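Filed under: Student Work / Popular Music and Society / Final Reports

Who Gets the Credit? What I Learned Following a Local Band Breakup for a Semester

I'll start with the part where my first topic fell apart. I wanted to write about streaming royalties, and I had a whole outline, and then in the second week my instructor wrote "whose royalties?" in the margin and I realized I had no idea. So I switched to something I could reach by bus, which was the split between the two halves of a band called Mundero.

If you don't go to shows around here, Mundero was a five-piece that played a kind of sped-up surf pop with a trumpet. They had one song people really knew, "Ulus," and if you went to any house show last year you heard a room full of people yelling the chorus whether or not the band was even on the bill. Then in November the singer left, took the trumpet player with her, and started performing as Rilby. Both groups kept playing "Ulus." Both groups said they wrote it. That was my project!

My question was pretty simple: when a song comes out of a room with five people in it, how do fans decide who it belongs to? I was less interested in the legal answer (I do get to that) and more in what people say to each other in line for the bathroom.
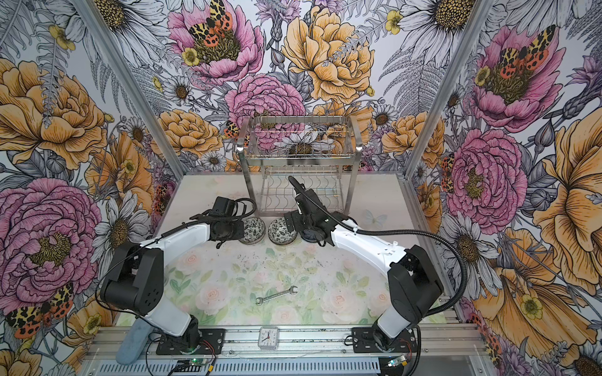
For the method, I did interviews and I read comments. I talked to 11 people, a mix of fans, two members of the current Mundero, one member of Rilby, and Đức Đặng, who runs sound at the Macapagal and mixed both bands at different times. I also read through the comments under the two live videos of "Ulus," the old one and the Rilby one. I sorted them by hand into a spreadsheet with columns for which side the person took and what reason they gave. I stopped at 50 comments per video, mostly out of exhaustion, and I know that's a small sample.

My categories changed a lot. At first I had "team singer" and "team band," and then I kept hitting comments like "the trumpet IS the song," so I had to make a trumpet column. It ended up being the column I had the most fun with.

The interviews were way better than the comments. People online pick a side in four words. In person they start out sure and then talk themselves somewhere else. One fan told me flat out that the singer wrote everything, and ten minutes later she was humming the guitar part at me and saying that was what got stuck in her head on the way home from the first show. I asked who came up with the guitar part and she got quiet and said, "Okay, well." 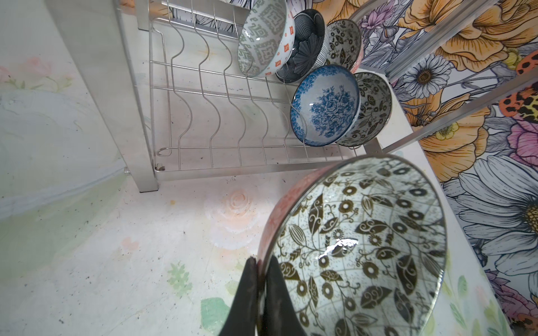 Bowl in the gripper, dish rack behind.

So what did people count as writing? Nearly everybody put words first. If you sang it and the lyrics sounded like your life, the song was yours. After that came the melody. Drums came last every single time, and the drummer knew it. She told me she came up with the stop before the final chorus, the part where the whole crowd holds its breath, and that no one had ever asked her about it before me. I felt kind of proud and kind of bad.

The Mundero guys saw it differently. Their argument was that the song didn't exist until all five of them had played it for a couple of months. The singer brought in a verse and a title, and the rest got built at practice. The Rilby side (I only got the trumpet player, the singer said no twice, very politely) told me the verse was the song and the rest was arrangement. I wrote "arrangement" on a sticky note and spent a weekend reading about it.

The short version of what I read: in a lot of bands, credit gets settled by whoever brings it up first, and the bands that last longest tend to have had the awkward talk early. Mundero never had the talk. There was no paperwork at all. They had a shared folder of phone recordings with names like "new one 2" and "new one 2 real," and both sides pointed me to the same folder as proof. 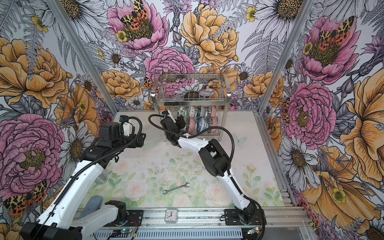

Two arms at work, with moths and peonies on the wallpaper.

Money came up less than I thought it would. The old video has 3,000 views, and as the bass player put it, that buys everybody a sandwich. What they were upset about was the feeling of hearing your own part played by a stranger. The bass player went to a Rilby show and stood in the back by the merch table, and he said the new person played his line note for note, and he couldn't decide if that was a compliment. He left before the encore.

Đức had the calmest view of anyone. He said from the board he could hear exactly what each group had lost. Mundero without the trumpet sounded "like a room with the furniture gone," and Rilby with a new rhythm section rushed the chorus. He wouldn't tell me whose song it was. I asked three different ways.

I also went to one show by each band, both at the Macapagal, and took notes on when people sang along. At the Mundero show the crowd sang the missing trumpet line with their mouths, the whole thing, bah-bah-bah, and the guitarist just stopped playing and let them. At the Rilby show everybody sang the words. I don't want to make too much of two nights, but that stuck with me more than anything in the spreadsheet. 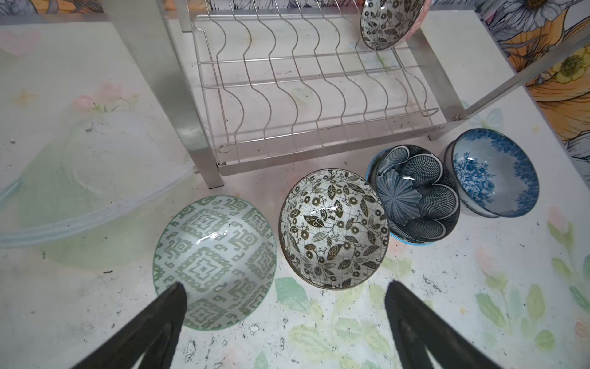

What I'd do differently: start the interviews sooner, for one. I lost most of a month to the comments. I'd also record the shows next time, with permission, since my notes from the second one say things like "LOUD here" with no indication of where here is. And I should have told people up front that I'd been a Mundero fan before the breakup. I told them all eventually, but the trumpet player found out halfway through our talk and I could feel her answers get shorter.

My best answer to my own question is that fans give the song to whoever they were looking at when they first heard it. People who stood up front gave it to the singer. The two who said "the band" had both seen them for the first time from the balcony, where you can see the drums.

The coding sheet and interview questions are in the appendix. The drummer asked for a copy of this, and I've sent her one.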